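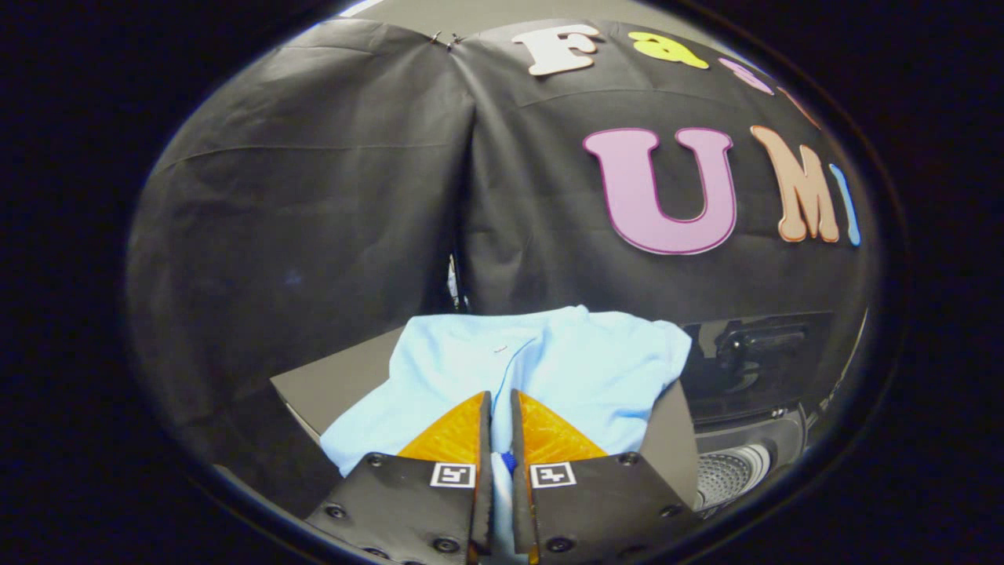 Remedios Tagle

January 18, 2019

Open day notes, written up while my feet recover. What a good one! Edgardo Malabanan had the hand-held grippers out on the demo bench by the time I got in, with the black cloth clipped up behind and the big coloured letters spelling Fast UMI across it. People read the letters from the doorway and came straight over, so I'm voting we keep them for July.

We ran the light blue garment as the demo task. I'd argued for blocks (easier to reset) and I was wrong -- everybody has folded a shirt, so everybody has an opinion about how the gripper should go at it. Visitors wanted to talk about where to pinch and whether to start from the hem or the collar, and a fellow from Pavham stayed for 15 minutes on sleeves alone.

The soft orange pads got as many questions as anything else. I liked explaining the square markers on the fingers too, because once you say they let the software work out how wide the jaws are open, people start peering at them and opening and closing an imaginary pair.

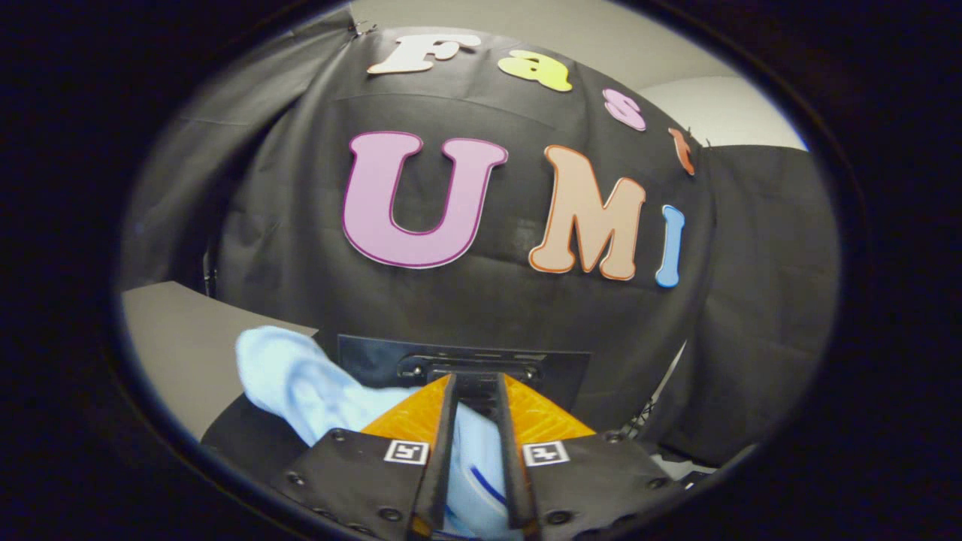 Edgardo's advice to first-timers was to slow down near the cloth and let the pads do the gripping, and I'd put that on a card next time. Groups of six were fine, up to 15 was a squeeze, and the ones at the back couldn't see the table.

To sort out before July:
Second garment, something stiffer. Denim?
Move the bench forward so people can stand on three sides.
Ask Bidix about a spare set of pads.
Send the Zurkska people the folding notes -- they asked twice.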